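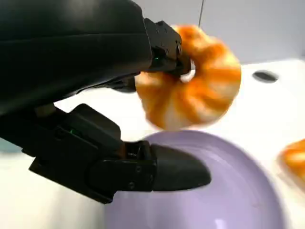

Diary > Small claims

2020-07-29

Hearing by telephone. I had pictured a courtroom, or at least a room, and got eleven bars of panpipes on a loop and a recorded voice telling me my matter was important to the tribunal. I doubt the tribunal knows my matter from a hole in the ground.

For the record, so I can read this back later and see whether I was being unreasonable: I paid Kerekes a deposit of $800 for a gate and a run of fence at the Prurkside end of the yard. Posts never came. In the end they offered me a "credit towards future works", and when I said no thanks they sent an invoice for $597, headed "site assessment and administration", to be taken out of my own money. The site assessment was a man leaning over the hedge.

So I lodged. The form asks what you want and gives you a box the size of a stamp to say why. It also asks whether you have "attempted resolution", and I would like to meet the person who ticks no.

Shanti Pandey from the legal centre rang beforehand, which was decent of her. She told me to keep to dates and dollars and leave out the hedge. She said a deposit and a cancellation fee are different animals, and the question would be whether the fee was in what I signed, and whether it bore any relation to what the job had cost them. I asked if that meant I would win. She said it meant that was the question. Lawyers. 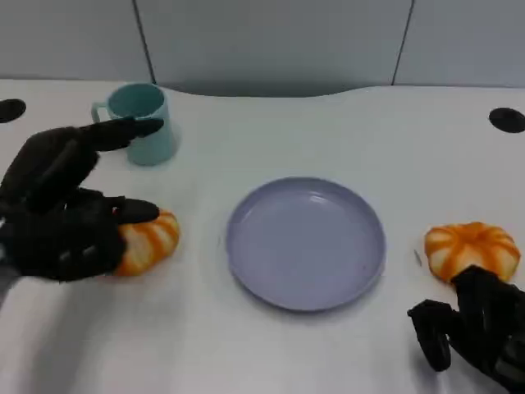
I went and found what I had signed, and of course there's a clause. Clause 6, in grey print on the back, says the contractor "may retain reasonable costs". Reasonable according to whom? I read it over and over last night looking for a number and there isn't one. Shanti thinks the vagueness helps me. I think vagueness generally helps whoever is already holding the money, but she has done this before and I haven't.

The member came on the line at last, very polite, and took us both through the affirmation. Then the man from Kerekes said he'd only just seen my documents. I had posted them with a tracking slip and I had the slip in my hand, for all the good that does down a phone. The member asked whether he wanted time. He did, naturally! We are adjourned to August.

What got me was the tone of it. All very fair, both parties to be heard, and every bit of the fairness used up time that costs him nothing and costs me another morning off. I do see that he has to be allowed to answer. If it had been my papers that went astray I'd be the first to squawk. But I don't believe they went astray.

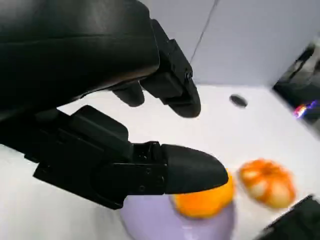 Posted by Piroska Barta in Diary

Later, after tea. Cooler now and slightly less inclined to write to my MP.

The order came through by email, faster than I expected. He has to file a breakdown of the $597 with receipts or timesheets, and I get 8 days to respond once I have it. So the member was listening after all, or has a template. Either way it's the first time anyone has asked him to show his sums.

There was a leaflet attached on mediation. Fernness does it, free, by video. Shanti says plenty of these settle the moment the other side is made to put figures on paper, and I might be offered half. I told her I'd paid the whole of it, so half strikes me as a funny sort of justice. She said to think about what the next morning off was worth to me. I've thought about it and I'm still cross.

My neighbour says I should have gone with Nudico for the fence. Maybe so — though she said the same about the hot water and that was a shambles too.

To do: copy the contract, both sides. Find the text where he promised me the posts. Ring work about August.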